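Clustwood Civic Guides
Guides > World Affairs > Following Defense Policy > Reading a Defense White Paper

Guides | Topics | Glossary | Newsletter | Contact

How to Read a Defense White Paper

Last updated: 31/05/2022

A defense white paper is a government's public statement of what it thinks the threats are and what it plans to spend on them. Most are long, and most of the news coverage is written in the first few hours from the summary. If you want to know what a country has committed to, you need to go through the paper yourself. An evening is enough once you know where to look.

Before you start

Download the full paper from the ministry's own site. Get the previous edition too. You will also need the latest defense budget, which is usually a separate document put out by the finance ministry. In many countries it comes out in January, so check that you have the current one.

Step 1. Skip the foreword

The foreword is written by a politician and repeats the press release. Go to the table of contents and note how many pages each region gets. Do the same for the last edition. If a region went from 5 pages to 13, the government is thinking about it more, whatever the speech said.

Step 2. Find the threat section and compare wording

Put the two editions side by side. Look at how each country is labeled. "Partner," "competitor," "challenge" and "threat" are chosen with care, and a change from one to another was probably argued over for months. Write down each change with its page number.

Search for alliance language as well. "Will defend" is a promise. "Will consult" is a promise to have a meeting. "Stands with" does not commit anyone to anything.

Step 3. Separate the promises from the plans

Go through the chapter on forces and copy every sentence that names a number, a place or a year. Leave out the rest. One paper we used in a reading group ran to 569 pages with annexes, and the sentences worth copying fit on two sheets.

Next to each one, mark whether it is:

- already funded
- planned, with a date
- planned, no date
- under study

"Under study" can last through several governments.

Step 4. Check the budget

Look up each funded item in the budget document. Names often differ between the two, so search by program type if the title brings up nothing. Watch for totals spread over many years. A ten-year figure sounds large, and the first year may hold very little of it.

Also check personnel. A plan to station more troops abroad with no rise in pay and housing costs usually means they are being moved from somewhere else.

Step 5. Read the annexes

Troop numbers by location, treaty lists and export rules tend to end up at the back. In the paper mentioned above, the table of overseas postings was on page 193 of the second annex and was not referred to anywhere in the main text.

Step 6. See how others read it

Look for the response from neighboring governments and from the opposition party. Official translations are sometimes softer than the original, so if you know someone who reads the language, ask them to check the key sentences.

Common mistakes

Treating a white paper as law. It binds no one, and the legislature can refuse to pay for any of it.

Comparing spending across countries without checking what is counted. Some include pensions and border police, some do not.

Reading silence as a change in policy. A topic may have its own separate paper.

Related guides: What an Alliance Treaty Says; Sanctions Explained; How Arms Export Licenses Work 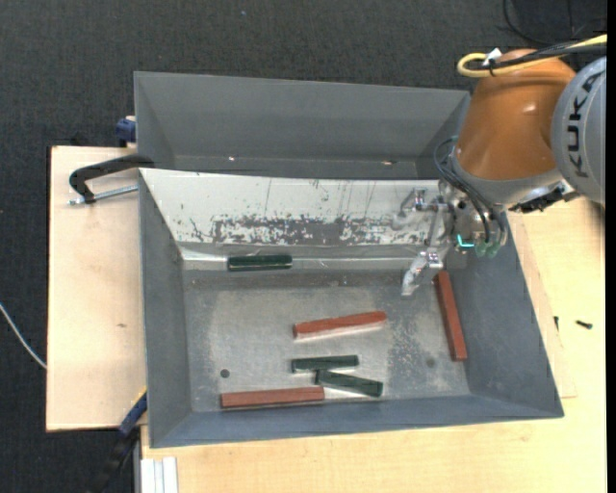
Robot arm over a gray metal bin holding green and reddish-brown bars.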